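本网站使用 Cookie 以改善您的浏览体验。继续浏览即表示您同意我们的 Cookie 政策。 [接受] [管理设置]

最后更新:10月16日

第4章 给家里的新成员安个家:Elano 落地座钟的摆放、调平与初次上弦

恭喜您读到这一章。前面三章讲的是开箱、核对配件和钟箱的保养,想必您已经把钟箱立起来了,箱门钥匙也找到了(如果还没有,请看看箱门内侧那个小布袋,十有八九在里面)。从这里开始,我们要把它真正安顿下来,让它走起来。这一章请您慢慢看,先从头到尾读一遍,再动手。我们收到的来信里,大半的麻烦都出在第一天的那一个钟头里,而那一个钟头只要不着急,其实是很愉快的。

Elano 座钟的机芯沿用的是 Banport 老作坊1883年定下来的布局,重锤驱动,长摆,八日一上弦。它的脾气和老钟一样:喜欢安静,喜欢平稳,不喜欢被人搬来搬去。您第一天多花一点心思给它选个好地方,往后许多年它都会好好陪着您。

4.1 选位置

座钟最怕的是晃。钟箱又高又窄,重锤和钟摆都挂在里面,地面或墙面稍有一点松动,钟摆的力气就会悄悄漏到钟箱上去,走着走着便停了。所以选位置的时候,请先想想地面,再想想好不好看。

1. 选一面结实的墙,承重墙最好。轻质隔墙也可以用,但请务必阅读4.4节关于固定件的说明。
2. 避开暖气、壁炉和空调出风口。钟箱是实木的,忽干忽湿会让箱门变形,关起来总差那么一点点。
3. 避开午后直射的阳光。几个夏天晒下来,朝窗的一面会比另一面浅许多,到时候再补色就很费事了。
4. 避开经常开关的大门。门一摔,整面墙都跟着颤,钟也跟着颤。
5. 在地上走几步试试。如果您走过时旁边柜子里的杯子会响,请换一处,或者参考4.2节里关于地板的办法。

提示:铺了厚地毯的房间要格外留意。地毯软,钟箱刚放上去时是平的,过几个星期压实了,就往一边歪了。最稳妥的做法是在地毯上对着底脚的位置用随机附送的 Sevby 穿透垫脚,让它的尖钉穿过地毯直接立在硬地面上。如果您舍不得在地毯上留下小孔,也可以先放着,等一个月以后重新调平一次。

关于朝向,没有什么讲究,您喜欢坐在哪里喝茶,就让钟面朝着哪里。我们的老钟匠 Valdis Navickas 总爱劝人把钟放在楼梯口,说夜里起来听见它报时心里踏实。不过浅眠的朋友还是离卧室远一点为好,第5章会讲到怎样关闭夜间报时。

4.2 检查地面

位置选定以后,请把那一小块地方收拾干净,吸一吸灰,再用干布擦一遍。一粒砂子垫在底脚下面,看着不起眼,可是到了钟顶上,差别就很可观了。
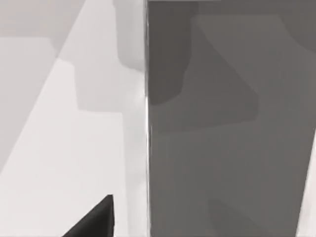

图4-1 浅灰色平面

石材和瓷砖地面最省心,只要避开砖缝就行,不要让一只底脚踩在砖上,另一只踩在缝里。实木地板请尽量让钟箱的两侧底脚落在同一根龙骨上,龙骨的方向通常和地板条垂直。如果您家是架空的老地板,走起来有弹性,可以请木工在下面加一道横撑,这笔钱花得很值。

浅色地面容易留下印子,请把配件袋里的毛毡圆片贴在底脚下再放钟。毛毡只贴一层,千万不要叠起来贴,叠起来就成了弹簧。用了穿透垫脚的,就不必再贴毛毡了。

注意:请不要用折叠的纸片、硬币或者木楔来垫底脚。纸会受潮变软,硬币会滑,木楔会慢慢退出来。四只底脚都是可以旋转调节的,请一律用底脚来调。

4.3 调平钟箱

您需要一把水平尺,长一点的好用。配件袋里那只圆形水泡只适合粗调,细调还是请您借一把正经的水平尺来。

1. 确认重锤和钟摆都还没有挂上,箱门关好并锁上。
2. 请一位家人帮忙,两个人一左一右扶住钟箱的腰部,把它移到位。不要抓着顶冠,顶冠只是用木榫插上去的,经不起拉。
3. 钟箱背面与墙之间留出一指宽的空隙,给踢脚线和空气都留一点余地。
4. 把水平尺横放在箱腰的平台上,看左右。哪边低,就把那边的前脚顺时针旋出来一点。
5. 把水平尺竖着贴在钟箱侧面,看前后。钟箱宁可极轻微地向后靠,也绝不可以向前倾。
6. 左右和前后会互相影响,所以请回头再看一遍左右,再看一遍前后,直到两边都满意为止。
7. 用手掌轻轻推一推箱腰。它应当纹丝不动。如果有一只脚是虚的,把那只脚旋到刚好碰着地面,再多旋一点点。

这一步请不要求快。Baiba Liepiņa 在我们的客户服务部接了许多年的电话,她建议大家调好以后先去泡一壶茶,喝完再回来看一次水泡,木头和地面都需要一点时间互相适应。我们照着做过,确实常常要再补上小半圈。

4.4 固定到墙上

警告:座钟必须固定到墙上。挂上重锤以后钟箱的重心会随着重锤的位置变化,家里有孩子或者大狗的,一次拉扯就可能让它倒下来。请不要省略本节。

1. 打开箱门,在背板上方找到预留的两个孔。
2. 用铅笔穿过孔,在墙上做好记号。
3. 如果手边有管线探测器,请先探一探记号附近有没有电线和水管。没有的话,可以向五金店借一个。
4. 把钟箱稍稍移开,在记号处打孔,装入膨胀管。砖墙和混凝土墙使用随机附送的灰色膨胀管。轻质隔墙请另购空心墙专用的固定件,附送的膨胀管在石膏板里是吃不住力的。
5. 把钟箱移回原处,在背板与墙之间垫上附送的木垫块,厚度以刚好塞满空隙为准。
6. 拧入螺丝,拧到垫块不再活动就停。拧得太紧,背板会被拉弯,刚刚调好的水平也就白调了。
7. 再看一次水平。

租房的朋友如果不方便在墙上打孔,请来信告诉我们,我们可以寄一副 Laur 顶撑支架给您,它撑在踢脚线和挂镜线之间,不伤墙面。这副支架需要您家里有挂镜线,而且只适用于不超过3000毫米的层高。

4.5 挂钟摆

请戴上配件袋里的棉布手套。摆盘和重锤都是抛光黄铜,手上的汗留在上面,当时看不出来,过一阵就是一个清清楚楚的指印,擦起来很费劲。

1. 取下钟面罩,您会看到机芯后方垂下来一根细细的钢片,那是摆簧。它很薄,请不要碰弯它。
2. 一手托住摆盘,一手扶住摆杆上端,从箱门里慢慢送进去。
3. 让摆杆穿过擒纵叉后面的叉形导杆,再把摆杆顶端的钩挂到摆簧下端。
4. 轻轻放手,确认摆杆落在导杆中间,前后都不蹭。
5. 确认摆盘离背板有足够的空隙,推它左右摆一摆,听一听有没有刮擦声。

如果摆簧不小心弯了,请不要试着把它扳直。扳直的摆簧表面上看是好的,走起来却会扭,钟摆就会像喝了酒一样打转。配件袋里有一片备用的,更换方法见附录。

4.6 挂重锤

重锤有三只,底部各刻有字母,左为 L,中为 C,右为 R。三只外观相同而重量不同,挂错了不会马上坏,可是报时会拖拖拉拉,走时的一组也容易停。所以请务必看清字母再挂。

1. 先挂中间一只,再挂左右两只。
2. 挂的时候用另一只手托住滑轮,让钢缆保持绷紧。钢缆一松,就可能从绞轮的槽里跳出来。
3. 三只都挂好以后,再抽出滑轮上方的泡沫垫条。请把垫条收好,以后搬家还用得着。

注意:钢缆如果已经跳槽,请立即停止,不要上弦,先把重锤取下来,再给我们来信或打电话。

4.7 初次上弦与启动

终于到了这一步了!

1. 把曲柄钥匙插入钟面上的上弦孔,转的方向请看钥匙柄上刻的箭头。
2. 均匀地、慢慢地转,眼睛看着对应的重锤上升。锤顶快要碰到座板时就停,不要一直转到转不动为止。
3. 依次给三个孔上弦。
4. 把钟摆拉向一侧,到箱壁前约一指的地方,轻轻放开。
5. 静下心来听。滴答两声之间的间隔应当一样长。如果听上去是一长一短,像跛着脚走路,说明节拍不匀,请按4.8节处理。
6. 用分针拨到正确的时间。请顺时针拨,每到报时的位置停一停,等它敲完再接着拨。

刚走起来的头一个钟头,许多人会忍不住每隔一会儿就去看一眼。尽管看吧,只是箱门要关着,开门关门带起来的风也会扰着它。

4.8 调节拍

新机芯装有自动校拍装置,多数情况下,把摆幅放大一点,让它自己走上一刻钟,节拍就匀了。如果一刻钟以后仍旧一长一短,请先复查水平,尤其是左右。水平没有问题的,再把钟摆轻轻推到一侧的尽头,感觉到一点阻力以后稍稍过去一点点,放开,再听。重复两三次,通常就好了。

4.9 快慢的调整

头一个星期请不要急着调快慢。钟从运输的颠簸里缓过来需要几天,屋里的温度和湿度它也要慢慢熟悉。一星期以后,拿可靠的时间对一对,再动摆盘下面的调节螺母。螺母向右转,摆盘升高,钟走得快;向左转,摆盘降低,钟走得慢。每次只转半圈,第二天再看。

建议您准备一个小本子,记下日期、快慢和螺母转了多少。附录后面印了一页表格,不够用可以复印。我们见过有的人家把这样的本子一直记了下去,连换季时钟慢了多少都写得明明白白,读起来很有意思。

螺母已经转到头而钟仍然偏慢,请检查摆杆是否挂到位,有时候钩子只是搭在摆簧边上。

4.10 以后要搬动时

哪怕只是往旁边挪一点点,也请先停摆,取下重锤,再取下钟摆,松开墙上的螺丝,最后才移动钟箱。取重锤之前让它们停在半高的位置,把泡沫垫条塞回滑轮上方。带着重锤挪钟,是钢缆跳槽和玻璃破碎最常见的原因。挪好以后,请从4.3节重新开始。

需要邮购垫脚、毛毡圆片或者备用摆簧的,配件目录第300号起都是本型号适用的零件,来信时请注明钟箱内侧铭牌上的编号。

下一章:报时与夜间静音的设定

订阅我们的通讯,每季收到一封关于保养与上油的小贴士。 [输入您的邮箱] [订阅]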